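September, late, kitchen table

Spent the day inside the planner again. I had told myself I would spend it on the report, and had even opened the report, and typed the title of the report, and then Tapio Koskela sent me a log with the subject line "huh" and there went the day.

The log was from a run of the tidy task, which is our whole life at present. Things on a table, put the things in the bins, put the dishes with the dishes. A child of four does this badly and is praised for it. Our stack does it badly in C++.

What Tapio had noticed was that the motion planner returned a path in well under a second, the path was valid, the collision checker was delighted with it, and the arm followed it by swinging the elbow up toward the ceiling, thinking things over, and coming down again on the far side to reach a spot it could have gotten to by moving sideways a hand's width. Legal in every respect. It was like watching someone leave by the window to get to the next room.

I said it was the seed. Tapio said it wasn't the seed. I said it was very likely the seed. We ran it with 8 seeds and got the window trick in six of them, so I have stopped saying it was the seed.

Then the usual descent. Looked at the path smoother first, since it was the last thing I touched and I have a guilty conscience. The smoother was fine. It had smoothed the stupid path into a very graceful stupid path. Looked at the inverse kinematics next, and the trouble was sitting right there with its feet up. For any gripper pose we ask for a batch of joint solutions and take the first one that isn't in collision. The first one. There is a comment above the line, in my handwriting if code had handwriting, that reads "pick closest to current later." Later has arrived.

So before lunch I wrote the cost function. Distance from the current joints, weighted so the shoulder costs more than the wrist, plus a small penalty for getting near joint limits. Ate a sandwich over the keyboard while the tests ran. Eighteen tests, two failures, both of them tests that had been checking for the bad behavior and were upset to see it go. I felt for them. Changed the expected values and wrote a commit message that makes it sound like I had a plan.

The elbow behaves now. It goes sideways like a normal elbow.

Naturally this exposed the next thing, which had been hiding behind the elbow. With the arm getting there sooner, the grasp was being requested before the object poses had settled. We filter the poses over a short window so a single bad estimate doesn't send the hand into the furniture, and apparently the long scenic route had been giving the filter time to converge. All these weeks the bug had been doing us a favor. Kauppinen (the config package, named by someone before my time and now too widely imported to rename) has a setting for the window length and another for the minimum number of updates before a pose is trusted. The second one was set to zero. I know who set it to zero. I was there, I was tired, and there was a demo.

Set it to 6. Waiting for six updates costs next to nothing and the hand stops arriving at places where objects used to be estimated.

Tapio wanted to go further and have the planner ask perception for a confidence before committing. I said this was a good idea, in the tone I use for good ideas I am not going to do this month. He wrote it on the list anyway. The list now scrolls.

Afternoon call with the people at Pernetitz, who own the task descriptions. They would like the instruction files to accept plain sentences, such as "put the mug next to the other mug." I asked which mug. They said it would be obvious from context. I asked for an example of the context and they said they'd get back to me, and I wrote "context: tbd" in my notes and drew a mug next to it, and another mug next to that. We agreed to let the parser return every object that matches and make the task file break the tie. They call this disambiguation. I call it making it their problem, but quietly, because they are nice and they do fix the files when I ask.

They also want a name for the default scene, which until now has been called scene_new_final_b. I offered Tromitz, which was the name of the branch I was on and is, I'm fairly sure, a village. They liked it. This is how things get named.

After the call, more runs. I do the last check by eye, because the metrics will tell me a run succeeded and leave out that the hand went through the side of a crate on its way. Simulated plastic is very forgiving if your collision mesh is a box with no inside. Ours was, until August. The crate was a solid block as far as the planner knew, and it refused to place anything in it, correctly, on the grounds that you can't put a thing inside a brick. Somebody then turned off collisions for the crate, and the success rate went up, and there was a small celebration. I was at the celebration. I had cake.

Now the bins are decomposed into proper walls and a floor, and planning is slower, and the numbers are lower, and they mean something. Try putting that in a slide.

Stopped one run halfway to look at the approach. Gripper straight down, fingers just over the table, banana on one side of the problem and a little gray block on the other.
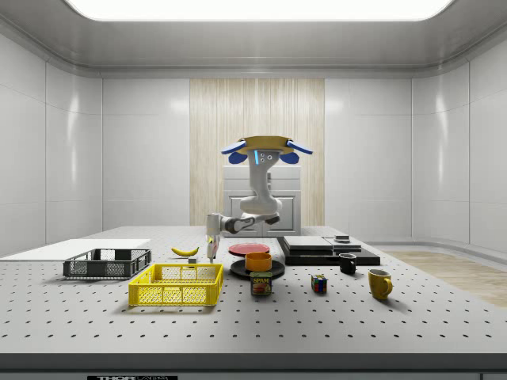 The approach vector I had no complaints about. What bothered me was the clearance. The grasp sampler scores a candidate on the object alone and leaves the neighbors for the collision checker to worry about, so with two things lying close together it will happily propose a pile of grasps that all get thrown out one at a time. It's the most expensive way I know of saying no. I'd like the sampler to get the neighbor geometry up front and drop the hopeless ones before they reach the checker. Half a day's work. I have written "half a day" next to it on the list, directly under three other things marked half a day, the oldest of which is from spring.

I also wasted a good twenty minutes on the camera view, spinning it to see under the fingers, and found that if you spin it far enough you go through the floor and can look up at everything from below. Very peaceful down there. Came back up and carried on.

Tapio's theory for the evening was that we should hand the whole ordering question to the task planner, meaning which object first, which second, so it would clear the crowding by itself. Take the easy one, then the hard one isn't hard. He's right, and I hate it a little, because the task planner is Sostau and Sostau is the one module neither of us wrote. It came over from the old project with a manual of one page, and the page is about installing it. It does work. You give it goals and it gives you an order, and if you ask it why, it prints a number. I added a cost term for crowding anyway, in a separate file, so that if it goes wrong I can delete the file and look innocent.

First try, it decided the cheapest plan was to pick nothing up. Fair. An empty plan has no crowding cost, no motion cost, and no risk of dropping anything. I have had days like that and called them productive. Turned out the sign on my goal reward was flipped. Fixed the sign and it started picking things up again, with what I can only describe as reluctance.

Second try, it went for the dishes first and left the small stuff until the end, which I wouldn't have done, but the motion times came out lower than my order. I ran it again to be sure. Lower again. I didn't tell Tapio. He can read it in the log like everybody else.

Set the batch going before I left. The same tidy task over and over with the objects nudged a bit each time, videos off to save the disk, since last time I left videos on and filled it, and it turned out the disk was also where the mail went.

Things for the morning, so I don't lie there remembering them:

Check whether the joint cost breaks the two-step regrasp. I think it might. It wants to stay near where it is and the regrasp wants a big wrist flip.

Take the zero out of the other config too. There is another config. There is always another config.

Ask Pernetitz about the context.

Answer Tapio's "huh" properly, since all I wrote back was "huh."

The report. It has a title. The title has a typo, which I noticed on the bus, and which I could fix from here if I opened the laptop, but if I open the laptop I'll look at the batch. Rice is done. Eating, then bed.

Later. Looked at the batch. The regrasp is broken.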